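Ticket 3211 - Hand-held gripper, left pad lagging on close
Opened by: Kanako Yokoyama
Assigned to: Sota Nakajima
Site: Jestlow, kitchen counter task
Priority: Medium
Status: Monitoring
Opened: 8 May 2019

Reported problem
Left finger closes late. The right pad reaches the fruit first and pushes it across the plate before the left one gets there. Worst with the small citrus. The large orange is heavy enough to stay put, so the fault doesn't show on that one. Started during run 138. Trigger feels normal in the hand.

Kanako Yokoyama
Tried a restart and a recalibration, no change. Swapped the blue pads left to right and the lag stayed on the left, so I don't think it is the pads. Stopped picking for now as two pieces of fruit ended up on the floor.

Sota Nakajima
Can you work the left arm by hand with the power off and tell me if it drags? Check both pivots, lower one first. Please also send the log from run 138.

Kanako Yokoyama
Log attached. The arm drags over the last bit of travel, just before the pads meet. Upper pivot is free, lower pivot is stiff. No play in either.

Sota Nakajima
Log agrees with that - motor current climbs near the end of the close and the position error goes with it. We had the same on an Arnik unit in December and it was the pivot screw done up too tight after a pad change. Back the lower screw off a quarter turn, put a drop of thread lock on it and leave it overnight before you run again.

Kanako Yokoyama
Done. Arm moves freely by hand. Nine test closes on the small yellow-orange one, both pads arriving together. Going back to the full fruit plate.

Bogdan Manole
Please keep this open until we have a full set of runs. I've added the screw setting to the pad change sheet, which didn't give one.

Attachment 1 of 1
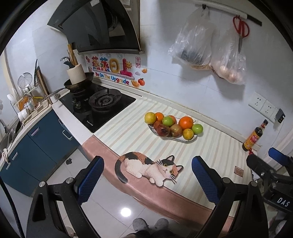 Gripper open over the counter at Jestlow, fruit plate at the back of the mat.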